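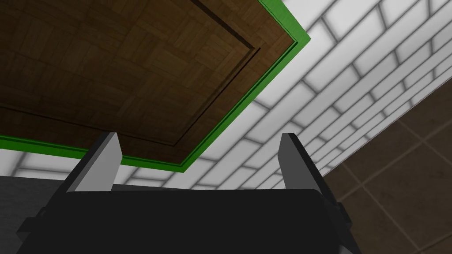

About > Who we are

Posted in May by Renata Cabral

Hello! I'm Renata, and I look after the example-gathering side of Kondoleo, which means I spend most of my day steering a gripper through kitchens that don't exist. (My mum still thinks I work in video games, and I've stopped correcting her.)

We're a small company and we make practice material for robots that learn by copying. A lab comes to us with a list of jobs it wants its robot to manage, say opening a cupboard or putting a cup on a shelf, and we do those jobs over and over in simulation, by hand, with a controller. Every go is saved from start to finish: what the wrist camera saw, where the arm was, when the fingers opened and closed. The learning system then works through the whole pile and tries to pick up the habit.

Senthil Poojary and I started the company with 2 desks and one very tired computer. Joon-young Ban came along next and built Skistden, our room maker. It swaps the surfaces every time you load a task, so you can get parquet where you'd expect paint, bright green trim, white brick, brown tiles, whatever it fancies. Some of the rooms are hideous! We love them. A system that has only ever practised in one tidy beige kitchen tends to go to pieces in the next one, so we'd much sooner it met the ugly ones early.

Seo-ah Yeo runs the checking desk. She watches the recordings back and throws out the ones where somebody dithered, bumped a door or let go too soon, though she does keep a few wobbly ones where the person noticed and put it right, as those are handy for teaching recovery. Our last set, Hevari, went out with 588 recordings in it after she'd finished. I sulked over a couple of mine.

Gun-woo Seok trains new operators. It takes most people 12 sessions before their recordings go in a set, and the hard bit is nearly always depth: you're looking along the fingers, the handle seems miles off, and then you've hit it. He'll tell you to slow down. He tells me that too.

If you've got a task list, even a scrappy one, send it over. It helps to know which arm you use, where its camera sits and what you'd count as a job done. We'll record a small batch first so you can try it before we do the rest, and you're welcome to sit in on a call and have a go yourself.

Recent posts
Kwak: our new controller layout
What Seo-ah looks for in a recording
Picking surfaces in Skistden
Hevari set: notes for labs
Come and train with Gun-woo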